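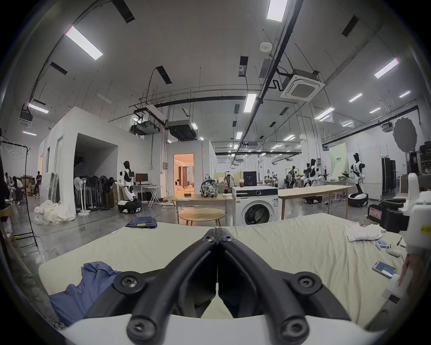 ## Laundry in one room

The washing machine is in the same room as everything else now. It used to be out in the hallway, and Barry Hulme talked me into moving it when he came by to look at the pipes. It took most of an afternoon and cost me 400 for the new hose, the fittings and his time, which I thought was fair.

I like it better this way. I can fold on the bed and hear the spin cycle finish. The bad part is that the top of the washer has become a shelf. There's a plastic cup with a brown drink on it, and the desk next to it has the cola bottle and a backpack.

The bed is the other problem. I put the cream sheet on flat and the right side is already a mess of wrinkles. The jeans are folded in the far corner. The blue thing hanging over the edge is not, and neither is the white cloth on the other side. My phone ends up on the sheet every time too – I set a timer for 20 minutes and then put it down wherever I'm standing.

What I'm doing this month:

- Jeans first, because they take up the most space.
- One load at a time. I tried two in October and had clothes on the bed until bedtime.
- Nothing with liquid in it on the washer. I have said this before.

I still want a shelf for the detergent. Barry says he has a board left over from a job in Cundasbridge that might fit, so I'm waiting to hear back on that before I buy one.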